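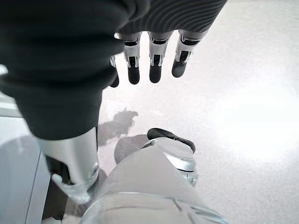

5장. 검은색 니트 커버와 골지 커버의 손질

니트 커버를 처음 씌우고 나면 한동안은 정말 예쁩니다. 색은 깊고, 결은 고르고, 골지의 가는 줄이 곡면을 따라 부드럽게 흘러가지요. 이 장에서는 그 모습을 오래 즐기는 방법을 다룹니다. 빨고, 말리고, 다시 씌우고, 보관하는 순서대로 적었으니 처음 한 번은 끝까지 읽어 보세요. 그다음부터는 필요한 부분만 펼쳐 보셔도 됩니다.

이 장의 내용은 Tanent 커버 가운데 평직 니트(매끈한 면)와 골지(줄이 있는 면)에 모두 해당합니다. 두 원단을 이어 붙인 혼합형은 골지 쪽 지시를 따르세요. 충전재가 든 누빔 커버는 세탁법이 전혀 다르므로 7장으로 가시기 바랍니다.

5.1 시작하기 전에

준비물
- 대야 또는 깊은 개수대
- 중성 세제(울 세제면 더 좋습니다)
- 마른 수건 두 장. 한 장은 꼭 어두운색으로
- 부드러운 옷솔
- 보풀 제거기 또는 보풀 빗
- 줄자
- 코가 작은 코바늘(올이 튀었을 때만)

커버를 벗기기 전에 폭과 길이를 재서 적어 두세요. 귀찮아 보여도 이 숫자가 나중에 큰 도움이 됩니다. 니트는 젖으면 쉽게 늘어나는데, 말릴 때 원래 치수를 알면 손으로 톡톡 밀어서 제 모양으로 돌려놓을 수 있거든요. 소형 커버의 입구 폭은 눕혀서 잰 값으로 13cm입니다. 중형과 대형은 부록의 치수표를 보세요.

주의: 섬유유연제, 표백제, 산소계 얼룩 제거제는 쓰지 마세요. 골지의 탄력이 떨어지고 검은색이 갈색 쪽으로 바랩니다.

5.2 커버 벗기기

1. 손목시계와 반지를 먼저 빼 둡니다. 올이 튀는 사고는 세탁보다 이 단계에서 훨씬 많이 생깁니다.

2. 입구의 접힌 단을 한 겹 펼칩니다. 접힌 채로 당기면 봉제선에 힘이 몰립니다.

3. 두 손의 엄지를 커버 안쪽에 넣고 좌우를 번갈아 조금씩 밀어 올립니다. 한쪽만 잡고 쭉 당기지 마세요.

4. 꽉 끼는 곳에서는 멈추고, 뒤쪽으로 돌아가 원단을 조금 느슨하게 모아 준 다음 계속합니다.

5. 다 벗겼으면 안팎을 뒤집고 가볍게 털어 줍니다. 창문을 열고 털면 속이 다 시원해요!

참고: 뒤집은 상태에서 봉제선을 한 바퀴 훑어보세요. 실밥이 풀린 곳은 빨기 전에 매듭을 지어 두어야 합니다. 길게 나온 실을 가위로 바짝 자르면 그 자리부터 풀리기 쉬우니 손가락 한 마디쯤은 남겨 두세요.

5.3 손세탁

세탁기보다 손세탁을 권합니다. 생각보다 금방 끝나고, 물속에서 니트가 풀리는 느낌이 꽤 좋습니다. 저희 제품 담당 Bernadette Lynch는 시험용 커버를 지금도 전부 손으로 빱니다.

1. 대야에 미지근한 물을 채웁니다. 손을 넣었을 때 따뜻하다는 느낌이 거의 없어야 합니다.

2. 세제를 표시량의 절반만 넣고 완전히 풀어 줍니다. 세제 덩어리가 검은 원단에 직접 닿으면 희끗한 자국이 남을 수 있습니다.

3. 뒤집은 커버를 담그고 손바닥으로 지그시 눌렀다 떼기를 되풀이합니다. 비비거나 비틀지 않습니다.

4. 15분 동안 그대로 둡니다. 더 오래 담가 둔다고 더 깨끗해지지는 않으며, 검은 염료만 더 빠집니다.

5. 물을 버리고 같은 온도의 새 물로 헹굽니다. 헹굼 물에서 거품이 보이지 않을 때까지 합니다.

6. 커버를 두 손으로 받쳐서 들어 올립니다. 한쪽 끝만 잡고 들면 물 무게 때문에 길게 늘어납니다.

참고: 첫 세탁에서는 물이 거무스름해집니다. 여분의 염료가 나오는 것이라 괜찮습니다. 대신 밝은색 빨래는 절대 함께 넣지 마세요. 두세 번 빨고 나면 눈에 띄게 줄어듭니다.

세탁기를 꼭 써야 한다면
촘촘한 세탁망에 커버 하나만 넣고 울 코스, 찬물, 가장 약한 탈수로 돌리세요. 지퍼나 벨크로가 달린 옷은 빼 주세요. 벨크로는 골지의 천적입니다. 한 번만 스쳐도 줄 사이가 보송하게 일어나고, 그 보풀은 빗으로도 잘 정리되지 않습니다.

5.4 물기 빼기와 말리기

모양을 잡는 중요한 단계입니다. 여기서 몇 분만 더 들이면 새 커버처럼 돌아와요.

1. 어두운색 수건을 평평하게 펴고 커버를 올립니다. 흰 수건은 물이 들 수 있고 보푸라기가 묻으면 떼는 데 한참 걸립니다.

2. 수건과 커버를 함께 돌돌 말고 위에서 눌러 줍니다. 무릎으로 살살 눌러도 됩니다.

3. 수건을 펼치고 커버를 겉면이 나오게 뒤집습니다.

4. 두 번째 수건 위에 옮기고, 처음에 적어 둔 치수에 맞춰 손으로 모양을 잡습니다. 골지는 줄이 나란해지도록 손바닥으로 한 방향으로 쓸어 주세요. 이때 줄이 가지런히 살아나는 모습이 정말 기분 좋습니다.

5. 접는 단은 접지 말고 펼친 채로 말립니다. 접어서 말리면 안쪽이 늦게 마르고 자국이 굳습니다.

6. 바람이 통하는 그늘에서 말립니다. 6시간 뒤에 한 번 뒤집어 주고, 봉제선까지 보송해졌는지 손끝으로 확인합니다.

주의: 건조기, 난방기 위, 직사광선은 피하세요. 옷걸이나 집게에 걸어 말리는 것도 안 됩니다. 평직은 어깨 모양으로 자국이 나고 골지는 아래로 처집니다.

참고: 장마철처럼 눅눅한 7월에는 선풍기를 약하게 틀어 두면 좋습니다. 바람은 커버를 직접 향하지 않게, 바로 위를 지나가게 해 주세요.

5.5 먼지와 보풀 정리

검은 니트에는 먼지가 잘 보입니다. 빨래까지 할 정도가 아니라면 이 절의 방법만으로 충분한 때가 많습니다.

먼지
1. 옷솔을 결 방향으로 가볍게 쓸어내립니다. 골지에서는 줄을 가로지르지 말고 줄을 따라가세요.
2. 남은 먼지는 살짝 적신 고무장갑을 끼고 쓰다듬으면 뭉쳐서 떨어집니다.
3. 테이프 롤러는 급할 때만 쓰고, 누르는 힘을 약하게 합니다. 접착 성분이 남으면 먼지가 더 빨리 붙습니다.

보풀
1. 평평한 곳에 커버를 펴고 한 손으로 주변을 팽팽하게 잡습니다.
2. 평직 면은 보풀 제거기를 띄우듯이 원을 그리며 움직입니다.
3. 골지 면에는 보풀 제거기를 쓰지 않습니다. 보풀 빗으로 줄을 따라 짧게 빗어 주세요.
4. 봉제선에서 손가락 한 마디 안쪽은 건드리지 않습니다.

주의: 보풀을 손으로 뜯으면 속의 실까지 딸려 나옵니다. 뜯고 싶은 마음은 잘 알지만 참아 주세요!

5.6 올이 튀었을 때

걱정하지 않으셔도 됩니다. 실이 끊어지지 않았다면 거의 다 감쪽같이 들어갑니다.

1. 튀어나온 고리 양옆을 손가락으로 잡고, 가로로 몇 번 살살 당겨 봅니다. 작은 고리는 이것만으로 사라집니다.
2. 그래도 남으면 안쪽에서 코바늘을 넣어 고리를 걸고 뒷면으로 빼냅니다.
3. 고리가 길면 뒷면에서 느슨하게 매듭을 한 번 짓습니다. 바짝 조이면 겉면이 오그라듭니다.
4. 겉면을 손바닥으로 문질러 코를 고르게 펴 줍니다.

실이 끊어졌거나 구멍이 보이면 양쪽 코에 얇은 실을 걸어 더 풀리지 않게만 해 두고 수선을 맡기세요. 수선 접수는 Vemalon 매장에서 받습니다. 커버는 깨끗이 빨아 완전히 말린 상태로 가져오시면 됩니다.

5.7 다시 씌우기

1. 커버가 다 말랐는지 마지막으로 확인합니다. 덜 마른 커버를 씌우면 그 모양 그대로 늘어납니다.

2. 씌울 물건의 겉도 마른 천으로 닦아 줍니다. 먼지 알갱이가 안에서 원단을 긁는 일이 의외로 잦습니다.

3. 입구부터 절반쯤 말아서 도넛 모양으로 만듭니다.

4. 막힌 쪽을 먼저 맞추고, 말린 부분을 조금씩 풀면서 내려옵니다.

5. 골지 줄이 비스듬하지 않은지 보면서 돌려 맞춥니다. 한참 내려온 뒤에 돌리려면 뻑뻑하니, 초반에 맞추는 편이 훨씬 쉽습니다.

6. 끝단을 한 번 접어 도톰하게 마무리합니다.

7. 손바닥으로 전체를 쓸어 줍니다. 평직 면의 얕은 주름은 당기지 말고 그대로 두세요. 하룻밤 지나면 대체로 자리를 잡습니다.

참고: 둥근 면에서는 골지 줄이 곡선을 따라 휘는 것이 정상입니다. 억지로 일직선을 만들려고 하면 한쪽에 원단이 몰립니다. Caoimhe Buckley가 처음 골지를 디자인할 때도 바로 이 휘는 모양을 보고 줄 간격을 정했습니다.

5.8 보관

철이 지나 넣어 둘 때는 반드시 빨아서 넣으세요. 겉으로는 깨끗해 보여도 손때가 남아 있으면 다음 철에 얼룩으로 올라옵니다.

1. 커버를 느슨하게 두 번 접거나 굵게 맙니다. 꽉 접으면 골지에 가로 자국이 남습니다.
2. 얇은 종이를 사이에 한 장 끼웁니다.
3. 숨 쉬는 천 주머니에 넣습니다. 압축 팩은 쓰지 마세요.
4. 방충제는 주머니 바깥에 둡니다.

여러 장을 쌓는다면 대형을 맨 아래에, 소형을 맨 위에 두세요. 대형은 한 장이 300g을 넘는 무게라서 밑에 깔린 소형이 납작하게 눌립니다.

5.9 이럴 때는 이렇게

커버가 헐렁해졌어요
미지근한 물에 적셔 5.4의 순서로 치수를 다시 잡아 말려 보세요. 골지는 특히 잘 돌아옵니다. 그래도 흘러내리면 끝단을 한 번 더 접어 씌우세요.

색이 군데군데 희끗해요
세제가 덜 헹궈졌을 가능성이 가장 큽니다. 세제 없이 맑은 물에만 한 번 더 헹궈 말립니다.

냄새가 나요
대개는 천천히 마른 것이 원인입니다. 다시 빨고 이번에는 통풍이 더 좋은 곳에 펴 주세요. 향이 강한 탈취제를 뿌리면 냄새가 섞여서 더 오래갑니다.

기름이 묻었어요
마른 종이로 눌러 기름을 먼저 빨아내고, 중성 세제를 물에 풀어 그 자리만 톡톡 두드립니다. 그런 다음 전체를 5.3대로 세탁하세요. 한 곳만 빨고 말리면 둥근 테가 남습니다.

평직과 골지의 검은색이 달라 보여요
같은 실로 짜도 골지는 줄 사이에 그늘이 져서 빛에 따라 짙은 회색처럼 보일 수 있습니다. 낮에 창가에서 비교해 보시면 차이를 알기 쉽습니다.

교체용 끝단 고무와 보풀 빗의 주문 방법은 6장에 있습니다.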